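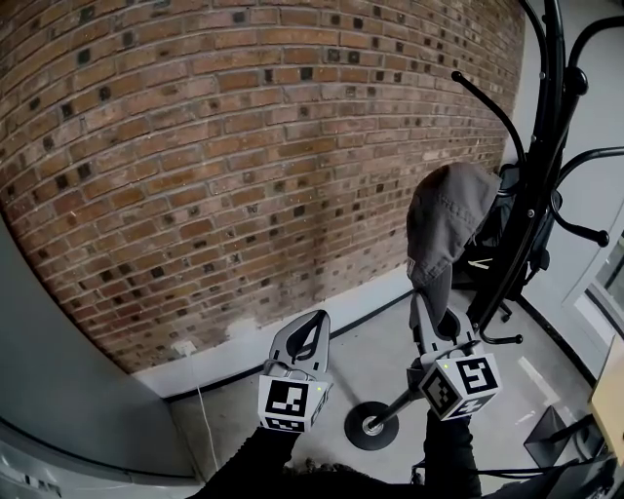
The Dark Bricks

Letay Berhe had been told that the old Lilline building would be cold, and that the stairs were steep, and that Margit Sandberg would talk her ear off, and by the end of her first morning she had decided that only the last of these was true, and that she didn't mind it one bit.

"My mother used to say the dark ones were the bad children," Margit said, looking at the wall. It was a great wide wall of red and rust and dusty brown, with small, nearly black squares scattered over it (in no order that Letay could find, though she had been trying to find one ever since she sat down). "The ones who stood too close to the fire. She'd bring me up here on Saturdays when she did the books for the yarn people, and she'd tell me to pick a bad child and give it a name, and that would keep me quiet until lunch."

"And did you?"

"Oh, I named dozens! I had a Farah. I had two sitting side by side that I called the Judge and his Wife, and they were not on good terms."

Letay laughed and moved her foot away from the thin white cable that came down from the socket and wandered off across the concrete. She was supposed to be making a list of what would go to the new place in Flendbridge and what would stay. She had written down the coat rack. After that she had written "wall," and then, feeling silly, had crossed it out.

"You can't take it with you," said Margit, who had read the page upside down without any shame at all.

"I know that."

"I did ask, once. When they painted the strip along the bottom I asked the man if he could pry me out a brick before he started, just the one, and he looked at me as though I'd asked for his arm. So I went home with nothing, and then I was cross for a week, and then I made a pie and felt better."

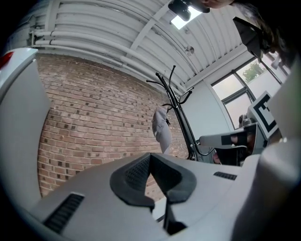
The Coat Rack

It was the coat rack they ended up quarreling over, if you could call it quarreling, with Margit so cheerful about it and Letay so polite.

Letay's view was that it should go in the van. It was black metal, it had lovely curved hooks at the top, and it would look fine in any hallway in Flendbridge. Margit's view was that it belonged by the window, where you could hang up your things and see a bit of the trees while you did it, and that a rack in a hallway was a sad sort of object, like a dog tied up outside a bank.

"Whose is the gray thing on it?" Letay asked.

"That's been there since before you, dear."

"But whose is it?"

Margit considered this for so long that Letay had time to follow the white pipes all the way along the top of the bricks and back again.

"There was a girl named Rusora," she said finally. "She worked here one winter, and she sang, and she left in a hurry because her sister was having the baby early. She said she'd come back for it. I believe she meant it, too."

Letay looked down at her list. Then she drew a line through the coat rack, neatly, and went to see about the kettle.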